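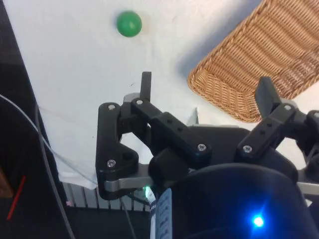

A green ball and a wicker basket on the white cloth at Corkbridge Hall.

The white cloth is out on the tabletop again at Corkbridge Hall, which regulars will tell you is as sure a sign of the cooler months as the heaters ticking in the supper room. The Bilent Table Games afternoons are back for another season, and if the noise coming through the double doors at the opening session was anything to go by, people had missed them.

For anyone who hasn't wandered in before, the idea is a pleasantly simple one. You take a small ball, you stand behind a strip of tape on the floorboards, and you try to get the ball into a basket at the other end of a table by rolling, bouncing or lobbing it, depending on which round you happen to be playing. There are a good many more rules than that, as any of the old hands will happily explain over a cup of tea (and possibly a second cup), but that much will get you through your first afternoon without embarrassment.

Blagoje Todorova has looked after the games since they moved across from the old Fliria clubrooms, and he is particular about his tables. The cloth matters, he says, and he won't be talked into swapping it for felt or leaving the timber bare.

"On bare timber the ball gets away from you before you've had a chance to enjoy it," he said, smoothing down a corner with the flat of his hand. "With a cloth you've got the little wrinkles to think about. One of our ladies reads them like a golfer reads a green. I used to iron the things, and then I got complaints that I'd made it too easy, so now I give them a shake and leave well enough alone."

The baskets have their own following. Woven ones have been favoured from the beginning, partly for the soft sound a ball makes dropping in and partly for the way a badly judged shot will catch the rim and come wandering back towards you. Ljubica Karagiannis, who grew up in Ocampo Street just behind the hall and now drives in from the other side of the river to play, brought in several from her own cupboards last winter when the old ones started to unravel, and has been on the lookout at op shops and garage sales ever since.

"My husband says we've got nowhere left to put the bread," she said. "I told him to use a plate."

Mrs Karagiannis holds the house record, a season total of 1249 points, which is chalked up on the board beside the kitchen servery in handwriting that gets gone over each year so it won't fade. The nearest anyone has come is 1077, and that was her sister-in-law, a fact that was mentioned to this reporter by three separate people before the kettle had boiled. Both women are playing again this season and are, we are assured, still having Christmas together.

Colours carry a value in some of the rounds, and green is the one that gets people leaning forward in their chairs. A green ball is played on its own, with the others cleared away first, and the room is supposed to keep quiet until it has been thrown. That rule is observed about as well as you would expect with a plate of lamingtons going past, but there is a real hush when one is set down, and a real groan when it skips off the side and has to be fetched from under the piano.

There are a few changes for returning players to note. The doubles round has been moved to after afternoon tea, so that latecomers from the school pick-up have a chance at it. Children are welcome for the whole session this year provided they bring a grown-up to keep score, and there is a shorter throwing line for anyone who would like it, whether they are six or well past retirement. Players who would sooner sit down may throw from a chair, and Mr Todorova says some of the neatest lobbing he has seen has been done that way.

The hall has room for 80 people with the trestles up, and he would dearly like to see it full for the finals in May. A trophy has been donated by the family of one of the original Fliria players. It is an old silver sugar bowl with a dent in one side, and the winner's name will be engraved underneath, where there is still plenty of space. Supper will follow, and anyone with a reliable sponge recipe is asked to make themselves known at the servery.

Mrs Karagiannis, for her part, has been getting some practice in at the kitchen table of an evening, although she was reluctant to say how it was going with her sister-in-law standing within earshot. She did allow that she had changed her grip a little, and that she was favouring a low bounce over the high one she used last year.

"You never want to be too pleased with yourself in this game," she said. "The basket's always a bit further off than it looks."

Bilent Table Games begins at 1.30 pm at Corkbridge Hall, with the doors open a little earlier for anyone willing to help put out the tables. Entry is $6, which covers tea, coffee and cordial, and children play free. No booking is needed and all the balls and baskets are supplied. Please use the side entrance while the front steps are being repaired.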